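In defence of the nearly empty wardrobe

Jul 9, 2019

My wardrobe is a Björklund, bought flat in Birkengate and carried up three flights in Ildale by me and a man who regretted meeting me. It is white and narrow, and the leaflet said it would suit "a guest, a student or a minimalist". I am none of these. I had 72 garments when it arrived, and the rail had opinions about 60 of them.

White was a mistake, or at least a commitment. Any white edge you pass daily will collect you: knuckles, bag buckles, the corner of whatever you were carrying when you should have made two trips. I wipe mine every May, whether it wants it or not.

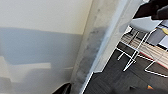
What gets scuffs off white paint?
A damp cloth and a drop of washing-up liquid, rubbed gently. Bicarbonate of soda shifts the stubborn ones, but it will dull a shiny finish if you get cross with it.

The tidying books want you to hold each jumper and ask how it makes you feel. Mine mostly make me feel warm, that being the arrangement. I threw out the grey cardigan on the strength of such a book and spent the winter missing it, and then paid 50 pounds in Himley for one very much like it, with worse buttons.

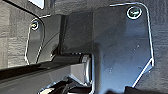
How many clothes should hang in a narrow wardrobe?
As many as will slide along when you push them with one finger. If you need your shoulder, take something out.

My own view, reached late and with bad grace, is that hanging space should go to whatever you wear this week. Coats can live in the hall. Shirts for weddings can wait in a bag until somebody gets engaged. A hoodie deserves a hanger as much as a blazer does, and probably sees more of the world.

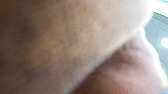

I know the objection: hoodies should be folded. People who say this have never tried to stack four of them, hoods and all, on a small shelf. You get a sort of cushion, then a landslide. On a hanger the thing bunches up and looks sulky, but you can find it in the dark with one hand, and at six in the morning I ask little else of my clothes.

Down at the bottom I allow a basket and a little shelf unit. The basket takes what has been worn once and is neither clean nor dirty, a class of clothing the furniture trade has refused to recognise for as long as I have been buying its products.

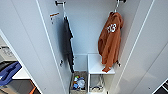

Is a basket better than a drawer?
For socks and scarves, a basket wins, as you can pull the whole thing out and rummage. Drawers are kinder to anything that creases.

I am told Björklund now sells a wider model, with a second rail and a mirror. I have measured the wall twice.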